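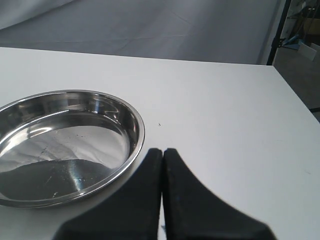
December 3, 2020

I came to the lab before eight because I wanted two quiet hours with the pan. The heating was not yet on and I worked in my coat until Sheyla arrived and laughed at me.

First, the result, so I do not lose it under other things. With the old method, where the policy sees the wrist camera only as it is, the gripper closed correctly on the rim in 76 of 213 trials. I checked this number again from the logs, not from my notebook, and it is the same. It is a poor number. In August I would have said that the fault was in the depth estimate, and I wrote so to Macario. Now I think I was wrong, or at least only half right.

The steel is like a mirror. The base of the pan shows one part white and one part dark gray, and between them there is a curved border, while the real edge of the table is a straight line. When the arm moves, this border moves too, but at a different speed than the rim. I believe the network has learned to follow the border. It would explain why so many of the failed trials end with the fingers a little too far inside, always on the same side. I spent the whole morning looking at failures one after another and I could almost guess each one before it came.

Liam does not agree. He says that a network of this size should be able to learn the difference if we give it more demonstrations, and that I am treating it like a student who must be protected from a difficult question. I answered that we have already given it plenty. He said plenty is not a quantity. We were both polite, but I was a little hurt, and I went for tea.

The method I want to test is simple. During training we take each wrist image and change only the inside of the pan, the reflecting part, and we leave the rim untouched. The inside receives another reflection, recorded in another place or from another angle. The action label stays the same. In this way the border inside the pan can no longer predict anything, and the rim is the only thing left to hold on to. Jacinto wrote the masking script last week and it works well when the whole pan is in view. When the pan is partly outside on the left, as it often is just before the approach, the ellipse fit jumps. This afternoon he fixed the fit by using the bright line along the top of the rim as a starting point. I would not have thought of it.

We trained the small model on the changed images over lunch and ran only 40 trials with it, so I must be careful. It closed on the rim in nearly all of them. I wrote the word "nearly" here and not the number on purpose, because Jacinto reset the pan by hand between trials and I am afraid he placed it more kindly than we did in the first series. He is a kind person and it goes into his hands. Tomorrow the positions will come from the printed list and Sheyla will do the placing without knowing which model is running. Then I will write the number.

One more thing disturbs me. There are small specks and scratches on the base of the pan, and they stay in the same place on the steel while the reflection moves. They could be useful to the model, as fixed points. Our change paints over them. So we remove a false signal and possibly a good one together with it. A fair comparison would need a third condition, where the reflection is changed but the specks are kept. Sheyla thinks it is two days of work. I think it is four. We will have to decide before the call with Millberg, because Přemysl Urban will ask precisely this, he always finds the place where the floor is thin.

Also to remember:
The seed for the small model is 6, the same as in the first series.
The logs are copied to Studus, in the folder with my initials.
Ask Macario if his glass lid recordings still exist.

I wrote to Liam in the evening and told him about the trials and also about my doubt with the placing. He answered in one line that he would like to see the blind series, and that he would bring his larger model to run beside it on the same list of positions. I was glad. I had prepared myself for a longer argument and I had even written down some sentences for it, which I have now crossed out.

It is late and my eyes are tired from the screen. When I washed my own pot after dinner I held it under the lamp and turned it for some time, watching the lamp slide over the bottom.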